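The case for keeping the school sewing room

Wernham council wants to close the sewing room at the old girls' school and turn it into two more offices. The notice went up on 8 October 2019 and the consultation runs until the end of the month. I have written to object, and I want to set out the reasons at more length than the form allows.

The room is used by evening classes now. The school moved out years ago, and what was left behind was a long room with good windows, a row of machines and a cupboard full of thread. Neelam Kandpal has taught there for 12 years. She teaches hems, zips, buttonholes and patches. A term costs less than a winter coat, and by the end of it most people can make a coat they already own last another winter.

The council's argument is that there is little demand. Its paper says the evening classes brought in £3,317 last year, and that the same floor space let as offices would bring in more. I have no quarrel with the sum. My quarrel is with using it to settle the matter. The classes have not been in the council's printed guide for three years. You have to know somebody who goes, or ring the front desk and wait while they look it up. A shop that took down its sign and locked the front door would also report little demand.

There is a wider point about mending. We have got used to thinking of clothes as things that are finished when the first part of them fails. A broken zip costs very little to replace if you can do it yourself. If you can't, the repair often costs more than the garment did, and the garment goes in the bin. People are told off for this in newspaper articles every autumn, usually with a figure for how many tonnes are thrown away. They are less often offered a room, a machine and two hours with someone who knows how.

I was taught to sew at school, badly, and forgot nearly all of it. I went back at 31 when I had ruined a pair of trousers and was too embarrassed to take them to a shop. What I remember from the first few weeks is how slow it was. You unpick more than you sew. A seam that looks straight while you are sewing it is often not straight when you turn it over, and you have to decide whether you can live with it.

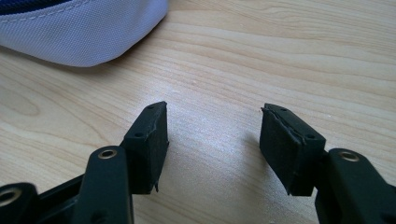 It took me most of a term to put in a zip that lay flat. I don't think I could have learnt it from a video, though I did try. A video shows you a pair of hands that already know how hard to pull. It can't look at your own work and tell you that your tension is wrong. Mrs Kandpal could tell mine was wrong from the other side of the room, by the sound of the machine.

The officers say that private classes will fill the gap, and they name Lumum, the craft café by the station. I have been to Lumum and it is a pleasant place. An afternoon there making a cushion cover costs more than half a term in the sewing room, and you go home with a cushion cover. They don't do repairs. I don't blame them for that, as they have rent to pay and people like to leave with something new. But it is a different service for different customers, and it should not be counted as a replacement.

Nor is it true that the room only serves people with a hobby. Vasiliki Theodorakopoulos started there as a beginner and now does alterations for the dry cleaner's, Chrysikopoulos, on the high street. She told me she would never have bought a machine without having used one first. Nidine, which makes curtains on the industrial estate, used to send its new starters along for the first term and stopped when the booking line stopped being answered.

I accept that councils are short of money. Ours has cut nearly everything it is allowed to cut, and I would sooner lose a sewing room than a bus route or a children's centre – but that isn't the choice in front of us. The offices are for a department that already has desks standing unused on the second floor of the town hall.

What I would like instead is modest. Put the classes back in the guide. Let people book online. Open the room on one weekend morning for anyone who has something to mend, with a small charge at the door. Spend the £300 it would take to have the older machines serviced. Then look at the figures again after two years, and if the room is still half empty I will stop writing letters about it.

The form is on the council's website under Property, and there are paper copies at the library desk. You don't need to have been to a class to fill it in.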